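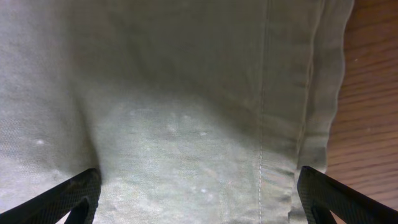 Folding Station FAQ: your questions about the new arms

Hi, I'm Despina Chatzigeorgiou and I run the folding floor at Distel, where we clean and fold workwear. People keep stopping me by the coffee machine with the same questions, so I've written them all down!

Am I losing my job?
No. I asked this myself before I agreed to any of it. Everybody on the folding floor stays, on the same pay. What changes is how your shift is split up – less time lifting and flattening, more time checking and fixing.

What do the arms do all day?
Plain stuff, mostly. They pinch the cloth, pull it flat and fold. We do up to 400 garments on a shift, and the arms get the easy ones first (sheets, aprons, flat-front pants).

What's hard for them?
Anything with layers. A hem is several folds of cloth stacked up, and a grip that catches only the top one makes a mess of it. Pocket flaps are the other headache, and so are slits and side openings, where two edges overlap and you can't easily tell which is which.
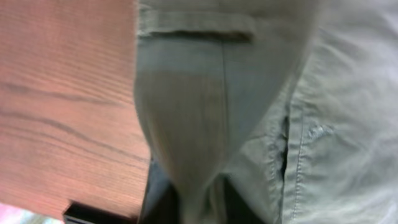

My own hands sort that out without me thinking, and I've had a funny time trying to explain to Stelios how I do it. He's our technician and he writes everything down.

Who checks for worn spots?
You do, and please keep doing it. Pale patches, frayed seams, lint – set the piece aside in the repair bin. I don't want us folding something that should have been mended.

Can I stop an arm if I don't like what it's doing?
Yes, any time! Hit the red button and call Stelios Economou. You won't get in trouble for it.

Do I need training?
Just 10 hours, paid, during your normal shift. The next group starts in November, and the sign-up sheet is on my door.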